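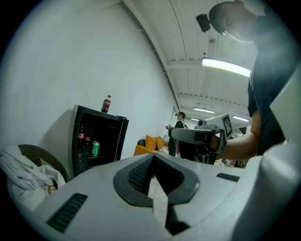 Suche
Suchbegriff eingeben
Suchen

Über uns

Schön, dass du hergefunden hast! Ich bin Yoon-hee Lim, ich habe Gesell gegründet und schreibe diese Seite selbst, weshalb sie auch etwas länger geraten ist als bei anderen Firmen. Wir bauen und betreuen Handgreifer, also Geräte, mit denen Menschen einem Roboter vormachen, wie man etwas anfasst, hochhebt und wieder hinstellt. Flaschen, Dosen, Wäsche, solche Sachen. Man hält den Greifer in der Hand, hat eine Kamera auf dem Kopf, oben auf dem Gerät sitzt ein schwarz-weißer Marker, und dann wird geübt und aufgezeichnet, bis der Arm lahm wird (meiner jedenfalls nach einer Stunde).

Angefangen haben wir mit Ersatzteilen. Genow war unser erster Kunde und wollte eigentlich nur neue Gummilippen für die Öffnung vorn am Gehäuse. Daraus wurden dann ganze Geräte, und inzwischen heißt unser eigenes Modell Duranmont. Fragt bitte nicht, wie wir auf den Namen gekommen sind, es war spät und es gab Kuchen.

Was im April schiefging

Wer uns googelt, stößt ziemlich schnell auf den Rückruf, also erzähle ich lieber gleich selbst davon. Im April hat sich bei einer Aufnahme für MacRitchie ein Duranmont nicht mehr öffnen lassen. Die Finger waren zu, der Abzug war losgelassen, und der Daumen unserer Kollegin steckte dazwischen. Sie hatte nur ein Stück Stoff herausziehen wollen, das sich verklemmt hatte. Es blieb bei einer kräftigen Quetschung und einem blauen Nagel, aber ich habe in der Nacht sehr schlecht geschlafen.

Am nächsten Morgen lag das Gerät zerlegt auf meinem Tisch. Die Rückholfeder war in Ordnung. Schuld war die Führung dahinter: Durch die Lüftungsschlitze waren Fasern ins Gehäuse geraten und hatten sich mit dem Fett zu einer Art Filz verbunden, und der hat den Schlitten festgehalten. Im Dauertest hatten wir das nie gesehen, denn da lief der Greifer mit Holzklötzen und Plastikbechern. Stoff kam in unserem Test schlicht nicht vor. Das war mein Fehler, den Testplan hatte ich geschrieben.

Wir haben dann alle 102 ausgelieferten Geräte zurückgeholt. 22 davon hatten schon Fasern in der Führung, auch wenn sie noch einwandfrei auf- und zugingen. Der schlimmste Anruf war der bei Genow, und ausgerechnet die waren furchtbar nett und haben uns am selben Tag noch alles eingepackt!

Und ja, bei der Gelegenheit kam noch etwas heraus: Bei 3.155 Aufnahmen aus den Wochen davor schloss der Greifer ein bisschen träger, als er sollte. MacRitchie hat die Liste von uns bekommen und selbst entschieden, was davon bleiben darf. Bezahlt wurden die aussortierten Aufnahmen natürlich nicht – das hat wehgetan.

Was heute anders ist

Hinter den Schlitzen sitzt jetzt ein feines Gitter, das man ohne Werkzeug herausnehmen kann. Am Griff gibt es einen Lösehebel, der den Schlitten komplett abkoppelt, auch mit der linken Hand erreichbar. Und jedes neue Gerät macht vor der Auslieferung 100 Griffe in ein ausgefranstes Frotteetuch. Das Tuch ist inzwischen in einem jämmerlichen Zustand und wird trotzdem von allen verteidigt.

Für unsere eigenen Aufnahmen gilt außerdem: Mit den Fingern geht niemand mehr zwischen die Backen, egal wie harmlos der Zipfel aussieht. Erst Hebel, dann Pinzette. Wer Stoff greift, schaut in jeder Pause kurz ins Gitter. Ich mache das auch, meistens brummend.

Hast du noch ein Duranmont der ersten Serie (ohne Hebel)? Dann benutz es bitte nicht mehr und schreib uns, der Umbau kostet dich nichts. Und wenn dir an einem unserer Geräte irgendetwas komisch vorkommt, ein Knirschen, ein Haken, ein Gefühl – schreib auch. Die Mails landen bei mir.

Zuletzt erschienen

Duranmont: Gitter reinigen in der Mittagspause
Rückruf der ersten Serie, Stand 3. Februar
Welches Fett in die Führung darf und welches nicht
Marker zerkratzt, was nun?
Wir suchen jemanden für die Werkstatt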